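About Peltdale

Peltdale designs and assembles wire storage for kitchens and small bars. The workshop opened in February with one bending jig and a bench 6 metres long. It now runs two product lines, Vavon (shelf and drawer inserts) and Suminell (bottle racks).

Suminell racks are made from rings joined in staggered tiers, with straight rods tying the tiers together. The standard model is 303 mm wide and comes in a copper colour or plain grey. It was drawn up for wine, but many customers use theirs for bottled tea, water or cordial. A screw-cap bottle lies on its side in a ring the same way a wine bottle does - check that the cap is done up fully first.

Quyên Huỳnh handles design and ring sizing. Morena Bortolotti manages assembly, finishing and spare parts. Replacement rods are kept in stock for every model, and racks can be returned unused within 90 days.

Trade enquiries are answered by email. Please include the depth of your bench or shelf, in millimetres.

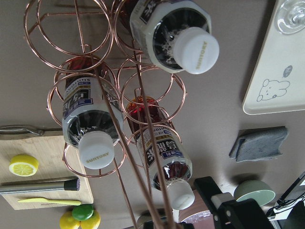
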